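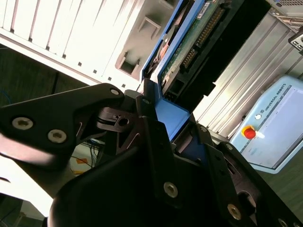

Gladys Makori would like it known that the wrist view is the last thing to trust and the first thing everybody tunes. Her note has sat at the top of this section since October, and the rest of us have given up arguing with it. "Get the hand-eye transform right," she writes, "and then go and fiddle with your thresholds."

So, in that order.

4.3 Setting up the wrist view in Ondieki

Ondieki is the perception half of the Stalberg cell software. Flernik, the planner, takes whatever poses Ondieki hands over and believes every one of them. Please bear this in mind throughout.

Before you start

You will need Ondieki and Flernik installed from the same release, the tool centre point already set on the pendant (section 4.1), and a calibration board that has not been used as a coaster.

CAUTION: Steps 3 and 8 move the arm. Keep the emergency stop within reach, meaning your reach, without leaning through the work area.

1. Start Ondieki and open Views > Wrist. Wait for the live picture.

2. Draw the self mask. The fingers fill a good part of the foreground in this view, and left alone the software will treat them as two large black obstacles that follow the robot everywhere. Open the gripper fully, choose Mask > Trace, and go round each finger and the gripper body. Close the gripper and trace again. Ondieki keeps both outlines and blends between them.

Note: Trace generously. A mask that is slightly too big loses you a sliver of picture. A mask that is slightly too small makes Flernik try to avoid its own hand, with a great deal of swerving.

3. Fix the board where the wrist camera can see it and run Calibrate > Hand-eye. The arm visits a series of poses and stops at each. Do not touch the board, the bench or anything the bench is touching until the word Done appears.

4. Read the residual. Anything under 2 pixels is fine. If it is over 6, run step 3 again with the board tilted differently. Numbers in between are a matter of conscience.

5. Set Exposure to Fixed. Ridged aluminium throws bright streaks, and automatic exposure will chase them at the expense of every dark part in view. Start at 1,682 and work down until the streaks stop flickering in the depth map.

6. Turn on Slot filter if there are vented panels in the work area. Rows of small dark openings look very like the edges of small dark parts, and the default detector is an optimist.

7. Save the profile. The name may not contain spaces. It will let you type them and then quietly save nothing (ticket 389, Geltham branch, still open).

8. In Flernik, choose Plan > Dry run with speed at the lowest setting. Watch the arm and leave the screen alone. If the gripper stops short or to one side of the target by the same amount every time, go back to step 3. If the error wanders, check that the camera bracket is tight.

CAUTION: Loading a new profile does not clear the plan already in Flernik's queue. Press Flush before the first run, or the arm will carry out the old plan with the new calibration.

If the mask appears upside down, the view has been rotated after tracing. Rotate it back, or trace again. There is no button for this. One has been requested.

Last revised 7 January 2025. Corrections to Gladys, who will be pleased to hear from you provided you have done step 3.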